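Household Economics, Unit 4: What We Throw Away
Handout by Vasanthi Nadar

Read this before the February seminar. Last term 24 of you said you had, and the discussion suggested a smaller number.

Waste is a poor subject for surveys. Ask people what they put in the trash and they describe the trash of a better person. In the Dindholm study, 60 households filled in a diary for 28 days, and then somebody went through the bags. The diaries were full of carrot peelings. The bags were full of takeout.

Three terms you will need. "Disposal cost" is what it takes to get rid of a thing, including your time. "Sorting effort" is the part of that cost the household pays itself. "Leakage" is anything recyclable that ends up with the rest. Please don't use "leakage" to mean a wet bag. It has happened in exams.

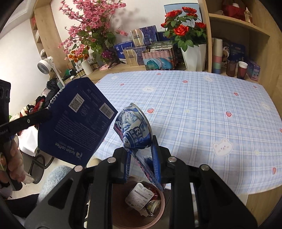

Fig. 2. A crushed drink can over a trash bin.

The can is the textbook case. Aluminum is worth collecting, and the person holding the can gets none of that worth. Drolano tried to fix this with a deposit. Returns went up, and so did arguments at the return counter. Vokwood tried a leaflet, which residents recycled in large numbers.

For seminar: read Usman, chapter 4, and skip the appendix unless you enjoy freight rates. Keep your own trash diary for one week and bring it along. Write down the takeout. We will compare totals at the start, and names may be left off.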